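A Box of Six: Packing Cookies for Gifts
Flynn McPhee
1 December 2019

When our teacher, Ms. Ellery, told us we could pick any everyday job for our term project, as long as we did it over and over and wrote down what we learned, I knew right away that I wanted cookies in it somewhere. My partner Alby Maihi had the better idea, which was to look at gift boxes. His mom, Leonie, makes them up for the winter fair at Rutherford every year, and she always says the baking is the easy part and the packing is what keeps her up at night!

So our question was this: what is a good way to fill a six-space gift box from one big tray of mixed cookies, so that it looks nice when the lid comes off and the cookies get there in one piece? We worked on it for 11 afternoons in November and packed 529 boxes altogether (many of them were the same cookies going around again, and no, we were not allowed to eat the ones we had been practicing with).

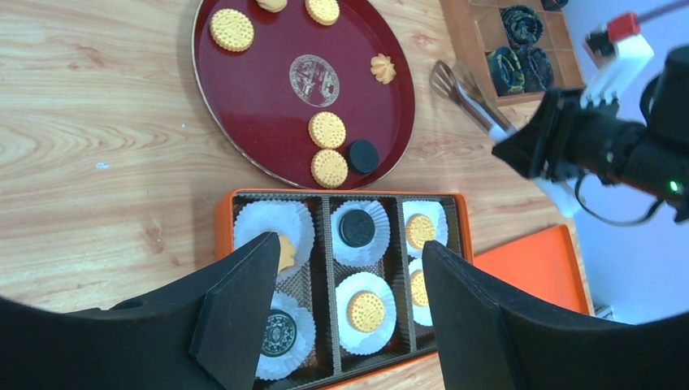
We started with the paper liners. Leonie told us to put all of them in the box before touching a single cookie, and she was right, because if you add them as you go, the pleats get squashed against the dividers and the cup sits crooked. Once the liners were in, we tried filling the back row first and then the front row, and we also tried going from left to right in pairs. Back row first was easier on the wrist, since you never have to reach over a cookie you have already set down. Alby still likes pairs better and asked me to put that in the report.

Breakage was the other big part. The plain round cookies hardly ever gave us trouble, but the piped butter ones lost little bits of their ridges if you pinched them from the sides, and we learned to come in low and lift gently. Tane Mudgway, who was in the other project group, lent us his kitchen scale so we could weigh the crumbs at the end of each day, and I'm sorry to say that most of the crumbs came from my boxes and hardly any from Alby's. 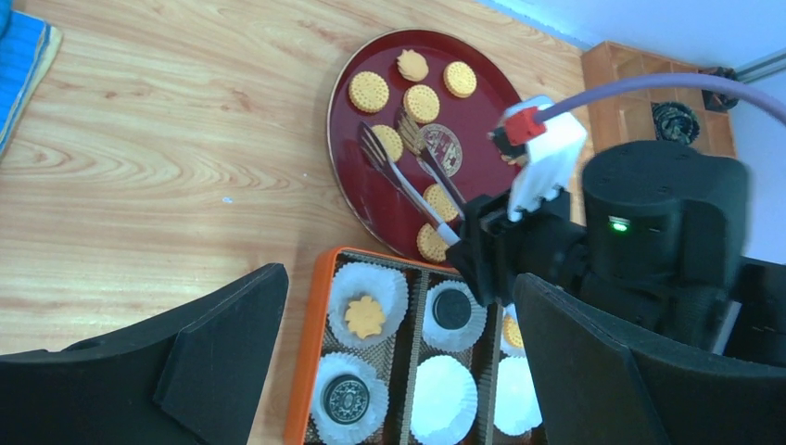
Choosing what goes where took us longer than we had planned for. If you take whatever is closest, the fancy shapes are gone in the first few boxes and the last ones come out looking very plain. Our rule in the end was to look over the whole tray first and set aside one special cookie for each box. On a tray like this one, with a single flower-shaped cookie among all those round scalloped ones, the flower is the one you plan the box around, and you have to be careful going in with the tongs when its neighbors are sitting so near.

If we did this again, we would like to test how the boxes hold up on a bus ride, and try a deeper liner for the tall cookies. Ms. Ellery has kept 12 of our boxes for the display shelf, and Leonie says she is going to use the back-row-first way at the fair.

Last updated by F. McPhee after Ms. Ellery's comments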